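Simulated home scans: what rules do you use for keeping or binning frames?

Posted in Navigation and Mapping, August 2025

quillback
I look after the rendered house sets for our navigation group. We build them in Pillov and then drive a virtual camera through the rooms to get training views. Our current batch is 962 frames and I have been asked to write a one-page standard for what stays in. At the moment we have three people reviewing and three different ideas of what a usable frame is.

My draft rule says a frame is kept if at least one structural edge is in view, meaning a wall to floor line, an inside corner or a door frame. It doesn't have to contain an object. A lot of our views are close up against woodwork with a bit of wall and floor beyond, and one reviewer wants all of those thrown out. 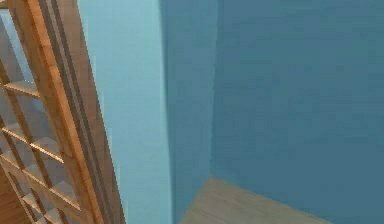

I don't agree with him. A robot in a real house spends plenty of its time in spots like that, turning round in a doorway or stuck by the stairs. If we only train on tidy room views it will be lost as soon as it gets near a wall. But I would like to hear what others have written down before I put my name to this.

marlpit
We had the same argument last year. Our rule is that no frame gets deleted by hand. Reviewers can tag, and the tags decide what goes into which split. Once people start deleting, you can't work out afterwards what the set was meant to cover.

ottershaw
Disagree with marlpit on that. Tagging everything sounds fine until you have a backlog. We cap it: 200 frames per reviewer per session, and a frame with no floor in it goes straight out. Floor is what the planner cares about.

tenpenny
A no-floor rule would lose you every view of a shelf or a worktop. Depends what the robot is for, surely.

ottershaw
Ours is for driving about and nothing else, so it suits us. I'm not saying it should be everyone's rule.

quillback
Ours is driving plus some fetching later on, so I can't use a floor rule as it stands. The fetching side is a problem of its own. Small things at the bottom of a wall keep getting labelled with far too much confidence. This is the sort of view I mean.

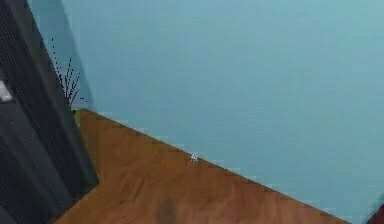 Small white item where the wall meets the floor. Labels so far: "die", "toy block", "unknown".

Two reviewers gave it a firm class and one wouldn't. I think the one who wouldn't was right, but the guidance we have doesn't give an "unknown" option any proper standing, so it got marked as an error on his side.

marlpit
"Unknown, small, on floor" is a perfectly good label. The robot should go round it whatever it is. I would also put the dark red thing in the bottom right corner down as unknown. There isn't enough of it showing to say anything.

tenpenny
Same for the big dark grey thing with the slats. I would have said radiator, then I would have said speaker. Put "large obstacle" and move on. The plant behind it is different, you can see stems and a bit of the pot, so I'd be happy with a class there.

ottershaw
I'd want the plant marked as partly hidden though. We had the Fundel base driving its bumper into thin branches in tests, as the box had been drawn round the pot only. Our rule now is that the box covers every strand you can make out, however thin.

quillback
That's useful, and it goes in. Does anyone have a rule for the jagged line along the bottom of the wall? You can see small steps in it where the edge should be straight.

marlpit
We leave it and note it. Draw the label along the straight line you believe is there, and don't follow the steps. If you follow them you are teaching it the compression.

tenpenny
Not sure I agree. The camera on the real machine will compress too. We follow the pixels, and Darko's checker complains if we don't.

marlpit
Then that is one for each group to decide. But pick one way and write it down. Mixing the two within a set is worse than either.

quillback
Right. I've had a go at pulling this together. It will go to the others here in September, so shout if anything looks wrong.

Draft frame standard, second version

1. Keep any frame with at least one structural edge in view. Objects are not required.

2. Reviewers tag and do not delete. Each reviewer has a limit of 200 frames in a session.

3. "Unknown" is an accepted label and is never scored as an error. Use it where the visible part doesn't settle what the thing is.

4. Boxes on plants and cables take in all visible strands. Add the "partly hidden" tag where it applies.

5. Glazed doors are labelled as doors, frame and panes together. Floor or wall seen through the glass is tagged "beyond glass" and must not be marked as free space.

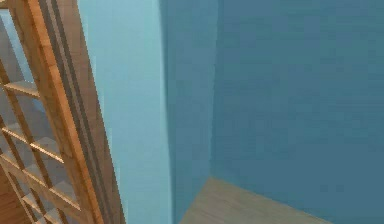

6. Wall to floor lines are drawn straight through stepped edges. This applies to the whole set.

7. Where two reviewers disagree on a class, a third looks at it without seeing the first two answers.

8. One frame in every 10 is reviewed twice by different people.

ottershaw
Number 5 is good. We had 19 doors wrong in the Londer set, all of them marked as open floor because the tiles showed through. I'd add a line on mirrors while you're there.

tenpenny
I still don't like 6 but I can live with it. On 7, what happens if the third person gives a third answer?

quillback
It goes down as unknown under number 3. I'll add that, and mirrors.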